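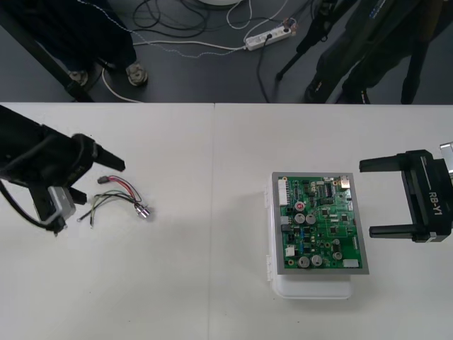 ゴールキーパーのポジショニング練習:マーカーを使った基準点の作り方
執筆:バスティアン・リーガー 更新:2025/04/25

シュートへの対応が遅れる原因の多くは、反応の前の立ち位置にある。本稿では、マーカー5枚を使ってゴール前に基準点を作り、横移動と静止を反復する手順をまとめる。対象は正規サイズのゴールを使う年代とする。少年用ゴールでは寸法を比例して縮めること。

用意するもの
・平型マーカー 5枚(踏んでも滑らないもの)
・巻尺(8 m以上測れるもの)
・ボール 10個
・配球役 1名

手順1 中心を出す
左右のポストの内側の間を測り、ゴールラインの中点に印を付ける。目測では左にも右にも簡単にずれる。ペナルティーマークが引いてあるグラウンドなら、中点とマークを結んだ線がゴールラインと直角になっているか確認する。

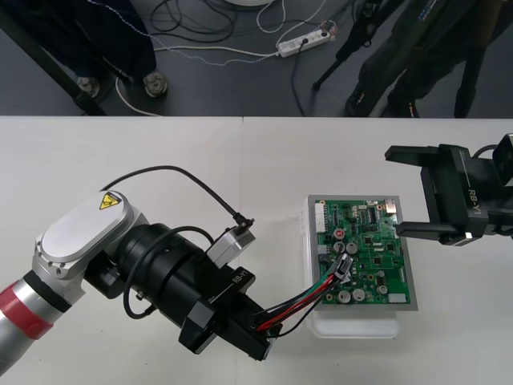

白いテーブル上の緑色の基板と2本のロボットアーム

手順2 中央のマーカーを置く
中点からピッチ側へ200 cmの位置に1枚目を置く。これが正面のシュートに対する基準点になる。背の低い選手や、頭上を越されることが多い選手では、150 cmまで下げてよい。

手順3 両端と中間を置く
両端のマーカーは、左右のポストの内側から50 cm中へ入り、ゴールラインから92 cm前に出した位置に置く。残る2枚は、中央と各端のちょうど中間に置く。

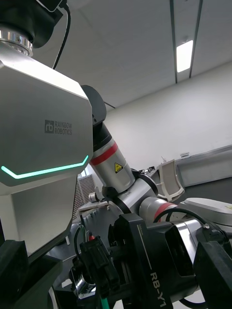 配置が済んだら、ペナルティーマーク付近まで下がって全体の形を確認する。5枚は、頂点が手前を向いた浅いV字に並ぶ。左右の傾きが揃っていなければ、端のマーカーの前後位置を測り直す。頂点が鋭く見える場合は、中央のマーカーが前に出すぎている。

手順4 ボールなしで移動する
中央から始め、サイドステップで隣のマーカーへ移る。着いたら両足を肩幅に開いて止まり、踵をわずかに浮かせる。両足は交差させない。中央、右中間、右端、右中間、中央と進み、左も同様に行う。1往復を1回とし、6回で1セットとする。視線は常にピッチ側に置き、マーカーは足元の感覚で探す。

手順5 配球を加える
配球役はペナルティーエリアの外に立ち、ボールを横に動かす。キーパーはボールとゴール中点を結ぶ線に最も近いマーカーへ移り、静止してからシュートを受ける。配球役は、キーパーの両足が着いたのを見て蹴る。移動中に蹴ると静止の習慣が付かない。シュートは腰より低い球から始める。
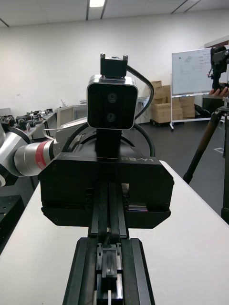
よくある誤り
・移動のたびに体が上下する。膝の角度を保ち、歩幅を小さくする。
・端のマーカーでポストに近づきすぎる。遠い側が空くので、外足をマーカーの外へ出さない。
・マーカーを見て下を向く。手順4に戻り、速度を落として行う。

負荷の目安
手順4を2セット、手順5を3セット、セット間の休息は90秒とする。試合前日は手順4のみ行う。慣れてきたら中間の2枚を外し、次に両端、最後に中央を外す。マーカーがない状態で止まった位置に印を付け、元の基準点とのずれを巻尺で測って記録する。ずれが30 cmを超える地点だけ、次回マーカーを戻す。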